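Dec 21, 2018

Quick one before bed, hand cramping already. Back from Ploresness, whole day on the Brollix table setting kit. Train late both ways. Ate a pretzel for lunch, standing.

So. What they sell is two arms, a table, a tray, software, and a support line that In-ho says he rang in October and got a person on the second ring. Price is still "let's talk." I hate let's talk. Purves wants a yes or no from me before the new year and I have half a yes.

Good stuff first. Setup is easier than the last outfit's. The manual is 268 pages, which sounds awful, but 90 of those are parts drawings and the index is decent. I found the grip force page without asking anybody. Screens in plain words. You teach it a place setting by leading the arms through it, save it, name it. I named mine SUPPER and then couldn't rename it. Have to delete and start over. Wrote that down for them.

Bad stuff. Plates. Plates plates plates. It wants to take them by the rim and it is not gentle with the rim. For our dining room that's the whole job!! Nobody at Prornaveck is going to pay for a thing that chips dinner plates. The dark plates they demo with are pretty forgiving I think. I asked if I could bring a few of ours next time and the sales fella said sure, but he wrote it down very slowly.

Also forks. Thin things lying flat on wood, fingers come down, there isn't much to get hold of. In-ho thinks softer fingertips would do it. They sell softer fingertips. Of course they do. 800 for the set of 2, not in the base kit. Asked why not and got a long answer about diferent customers.

Noise okay. I could talk over it. Cables bother me more, all that loose black stuff along the arms, and I kept thinking of gravy. Asked about a washable sleeve. "On the roadmap." Everything's on the roadmap. The roadmap must be a mile long.

Footprint is a problem too. Table itself would go by the pass, fine, but the arms swing out past the edge and you'd want floor kept clear on that side. I paced it out when I got home, in the hall, in my socks. Tight. Maybe if the dish rack moves. Ask Mhairi about the dish rack.

Things to chase:
- rename bug
- fingertips thrown in or no deal
- sleeve, get a date out of them
- who comes out if an arm dies on a Saturday night, and how fast
- can one arm run by itself if the other is down
- do they train the staff or just me

That fifth one I should of asked on the spot. Had it on my list and everything, then they brought coffee and it went clean out of my head.

Oh and the amber glass. Want some like it for the house, ours are all odd ones now.

Printed these small and stuck them in, glue stick nearly dead.
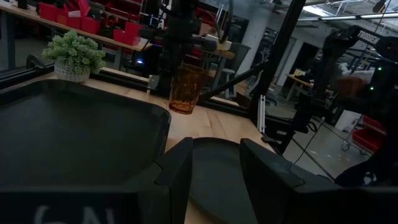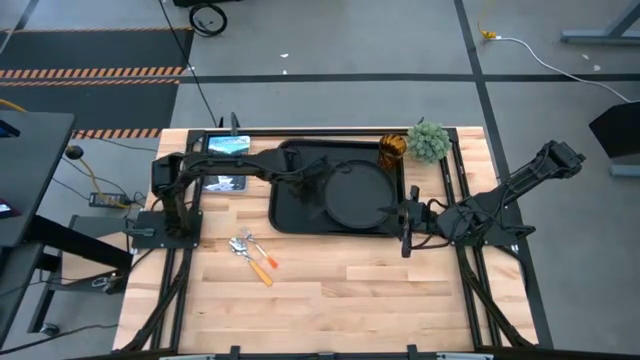
Last one has the gripper right down on the plate rim, my whole complaint in one go:
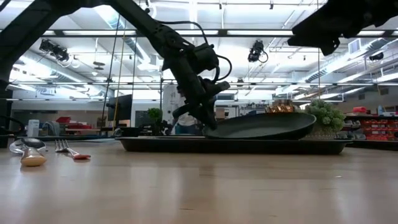
Mhairi MacKinnon read my notes over the phone bill and thinks I'm being too soft on them, that a kit sold for setting tables ought to manage a plate out of the box, and that if the fingertips are extra then the price they give us isn't the price. She'd rent it for a month and let the kitchen decide. Would they rent? Didn't ask that either. Adding it to the list.

She's right about the price. Will write to Purves in the morning, short, say rent or wait. In-ho Um wants to be copied in. He likes the thing more than I do, kept going back to watch the arms, and he's the one who'd be stuck fixing it so maybe that counts for something.

Alarm for six. Boots still wet by the radiator, must remember to turn them round.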